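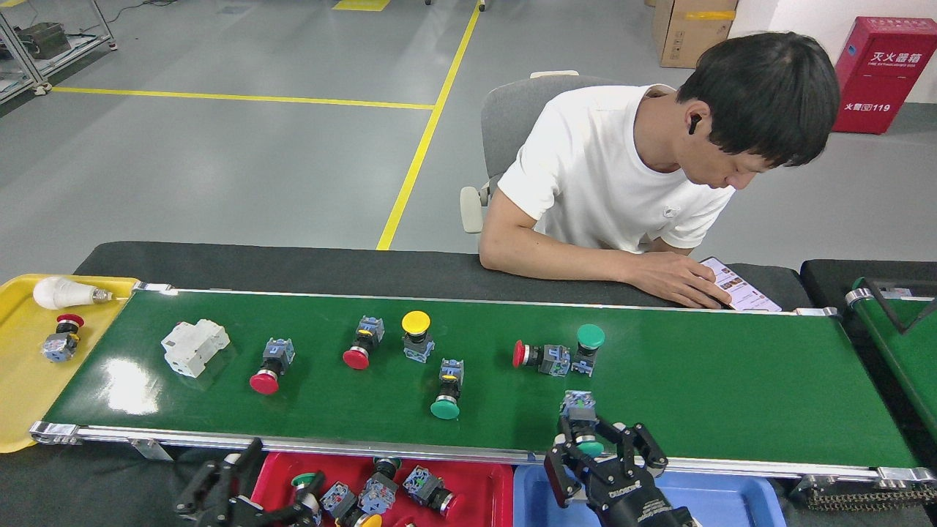 Push buttons with red, yellow and green caps on a green conveyor belt.

Courtesy Run

August
By the fiction desk

Last updated: August, 9:40 a.m.

We use cookies to remember your reading preferences. Accept all / Manage settings

1. Station and equipment

The Cloddale pumping station lifts water from the low fields into the Lowther Drain. It has two pumps. Pump 1 is electric and carries the normal load. Pump 2 is an older Simosico unit, rebuilt twice, with a bronze impeller and a packed gland that is supposed to drip. The operator's manual says the drip should be one drop per second. I have never seen it do better than a thin stream.

I took over the station in the spring. The previous operator had held the post for so long that the district office in Fleltville had stopped sending him the annual forms. He left in an ambulance in the middle of a shift, and he died before I was hired. His coat was still on the hook when I arrived. I asked the office what to do with it and was told that personal property was outside their scope. I moved it to the second hook.

The handover consisted of a ring of keys, a rain gauge and the log.

2. The log

The log is kept by hand in ruled books. Each line gives the time, the sump level, the pump in use and the run time. A column on the right is headed Reason. Nearly every entry in that column says High level, because that is the reason a drainage pump runs.

The old operator's entries were neat. He crossed his sevens. He recorded the level to the nearest half inch and initialed every correction. I read back through his last year to learn how the sump behaved in different weather, and I found a second kind of entry. Each evening from May through September, at 60 minutes after sunset, he had run Pump 2 for 7 minutes. The level was often too low to call for it. Under Reason he had written Courtesy.

I checked the year before that and found the same thing. I checked the earliest book on the shelf, which had been damp at some point and had to be opened with a butter knife. Courtesy, 7 min.

The manual does not define the term. I called the district office and asked whether a courtesy run was a test procedure. The clerk put me on hold, came back, and said that the only courtesy item in the budget was coffee.

3. Discontinuation

An unexplained pump run uses fuel and adds wear to the gland. I stopped making the run in May and noted the change in the log. Under Reason I wrote No requirement found.

The sump level stayed within limits. Fuel use fell. I reported the saving to Fleltville and received a printed acknowledgment with my job title misspelled.

In June I began to notice a person on the far bank of the Lowther Drain in the evening. The far bank is outside the station fence and I had no reason to record it. She brought a folding stool and sat facing the outfall, where the discharge pipe from Pump 2 comes through the concrete. She stayed until it was fully dark and then carried the stool back along the bank toward the houses.

She did this in light rain. She did it on the evening when the midges were bad enough that I closed the louvers.

I did not go across. The footbridge is a quarter mile upstream and I was on shift. I also did not know what I would ask.

4. Inspection of the outfall

In July the outfall grate was due for clearing. I crossed at the footbridge, walked back down the far side, and looked at the pipe from where the stool usually stood. Four small dents marked the grass.

From that position the outfall faces west. A concrete lip below the pipe breaks the discharge into a sheet, and below the lip there is a shelf where silt collects. Some plants had established themselves on the shelf. They had broad leaves and thick stems, and most of the leaves were brown at the edges. I am not trained in plants. I know what a thing looks like when it has been getting water on a schedule and the schedule has stopped.

Somebody had set a row of flat stones along the front of the shelf to hold the silt in. The stones were level. One had initials scratched in it, and the sevens in the date beside them were crossed.

I cleared the grate. I took the debris to the skip, signed the sheet, and returned to the station for the evening readings.

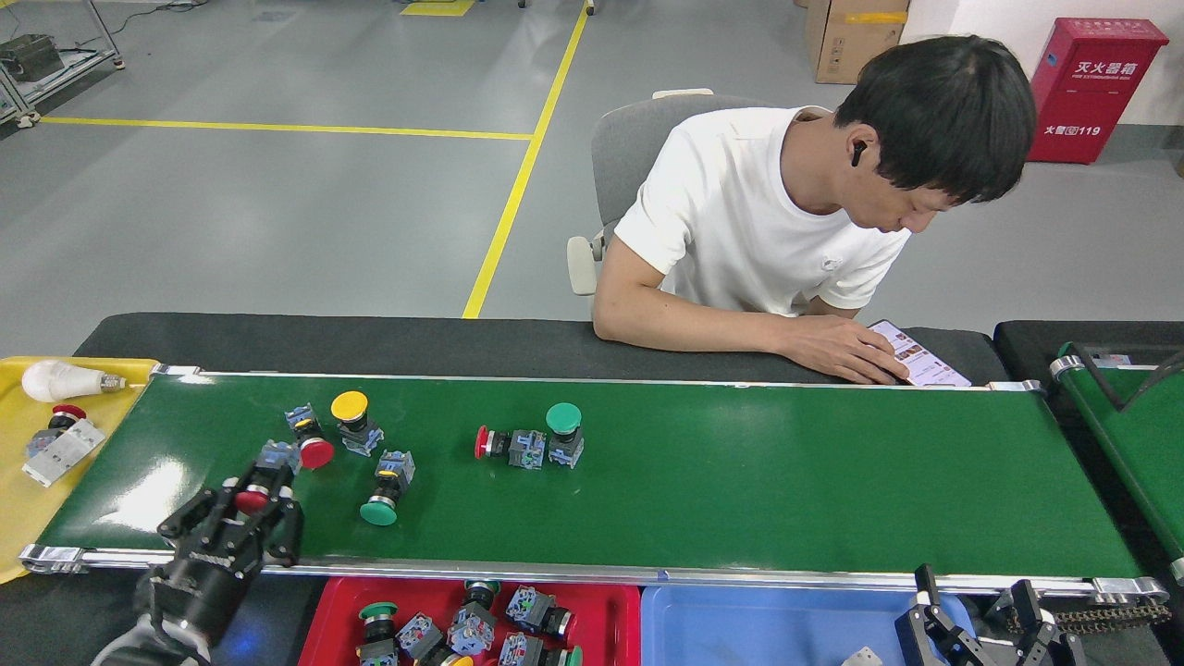
5. Resumption

Sump level at sunset was low. Pump 1 was off. I checked the oil on Pump 2, opened the suction valve, primed it, and waited. The clock over the desk runs slow, so I used my own watch.

I started the pump at the old time. It knocked for the first few strokes, as it does when it has been standing, and then settled. The gland leaked at its usual rate. From the control desk the outfall is not visible. To see the far bank it is necessary to stand on the step by the louvers, and an operator should not leave the desk while Pump 2 is running.

I stood on the step for 3 minutes. The stool was there.

At 7 minutes I shut down, closed the valve and wiped the gland. Then I sat with the log open for longer than the entry required. The new form, which Fleltville wants us to use from the end of the year, has a list of permitted reasons. The ruled book does not.

I wrote the time, the level and the run. I wrote the reason, and I initialed it.

Get one new story a month by email. Enter your address to subscribe.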